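The Table Is Always Like That

Deisy Rivadeneyra does not like to be called an organizer. She has been called one in print before, she says, and the next week three people wrote asking her to come over and do their garages.

"I do shared tables," she says. "That's the whole job. If you have a garage, I'm sorry for you, but I can't help."

She has been doing shared tables for 11 years, first inside a furniture dealer called Tirkard, where she was supposed to be selling the tables, and then on her own, after she noticed that she kept going back to visit the ones she had sold. A company would buy something handsome with a light top and good legs. Six weeks later she would stop in, and the handsome thing would be under a layer of chargers, cups and somebody's gift bag.

"My boss thought I was checking on the finish," she says. "I was checking on the stuff. The finish was fine. You couldn't see it, but it was fine."

We met at Cimthorpe, a building of shared offices where she had been asked to look at the big conference table upstairs and say what should be done about it. She came with a notebook and a sandwich. The sandwich went on the table, and I pointed this out.

"Yes," she said. "Well. It's a table."

What clients want, in her experience, is a rule. They want a sign. The most popular sign reads PLEASE LEAVE THIS TABLE AS YOU FOUND IT, and she has a low opinion of it.

"As you found it! You found it covered in cables. So you leave it covered in cables, and you've obeyed the sign perfectly. I have seen that sign with a coffee cup standing on it. I have seen it used as the coaster."

Her own method starts with leaving everything where it is. For the first visit she touches nothing, which some clients find hard to pay for. She walks around the table and writes down what is on it, item by item, under four headings: works here, visiting, lost, and trash that nobody wants to be the one to throw out. A power strip works here. A mouse usually works here. A drink is visiting. A card lying by itself at the far end of a table is nearly always lost, she says, and has often been lost for so long that people steer around it.

"The fourth heading is where the feelings are. A bottle with an inch left in it, whose is that? It could be anybody's. Nobody's going to pour out a colleague's drink. So it stays through the meeting, and the next meeting, and by then it has seniority."

I asked what the longest stay had been. She thought about it and said a tub of hand cream at a firm called Chatzigeorgiou, which had been on the long table when she came in June of one year and was there when she came back the next. The label had been turned to face the wall. Somebody, she supposed, had gotten tired of reading it.

Chatzigeorgiou was also where she did what she calls the big count, the only time she has tried to put a number on the business. She kept a tally of everything left on one table overnight for 118 working days. The total was 1,376 items, and she is careful to say that a pen left out two nights running was counted twice.

"They wanted a chart. I gave them a chart. It went up on the wall and then someone leaned a box against it."

The remedy, when she finally gets to it, is so small that clients tend to ask if there is more. Each table gets one tray, and the tray is for things that live on the table: the mouse, the remote, the marker. Everything on the tray stays. Anything off the tray at the end of the day goes on a shelf by the door, and anything still on the shelf after a week goes to the front desk in a bag. She does not label the tray. She did at first, with a label maker, and people took the label maker.

"You want to know what a tray costs? I've had a company spend 200 dollars on one. Leather corners. They liked it so much they wouldn't put anything on it."

Cables she treats separately, and with less patience. A cable on a table breeds, in her view. One person brings a charger and leaves it for the next person to use, out of kindness, and the next person, also kind, leaves another that fits a different phone. She does not coil them or buy little clips. She pulls out whichever ones aren't plugged into anything and waits to see who complains.

"Usually no one. Once a man came running down a hallway after me. That was a good cable, he said. He was right. I gave it back."

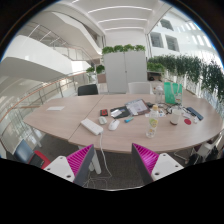
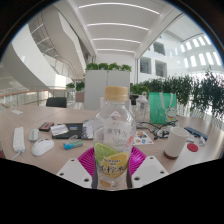 She is fond of bottles, as a category. They stand up, they have caps, and you can tell from the door whether there's one on the table. Cups she trusts less. Paper ones in particular get picked up and put down again by people checking if they're empty, and each time they land somewhere new, and the lid goes somewhere else.

Gift bags are the thing she will not touch. A gift bag belongs to a moment, she says, and you don't know if the moment has happened yet. She once moved one at a design office called Satine, only from the table to a chair, and a woman's going-away party had to be held up while four people searched the building. It was on the chair. They had put coats on it.

"So now I write it down under visiting and I walk away. It can have the whole end of the table as far as I'm concerned."

I wondered whether any of this lasted. She gave me the look of someone who has been asked before. Half of her tables slide back inside a season, she says, and she doesn't take it personally. People come to a big table because there is room on it. Then they fill the room. The ones that hold are the ones where somebody in the office starts carrying the strays to the shelf without being told to, and she can generally pick that person out on the first visit — it's the one who keeps nudging things square to the edge while you talk.

Did she do that at home?

"At home I have a very small table," she said. "It fits two plates and an argument."

Her own desk I have not seen. She described it as fine. When I pressed, she allowed that there was a tray on it, and that the tray had some mail on it, and that under the mail there was probably another tray.

Her report on the Cimthorpe table ran to a page and a half and asked for one tray, one shelf and a decision about the cables. The people there told me they were still discussing the shelf. She had left her notebook behind, and it had gone in a drawer at the front desk, in a bag, with a slip of paper on it reading 2008-08-24. I said I would let her know.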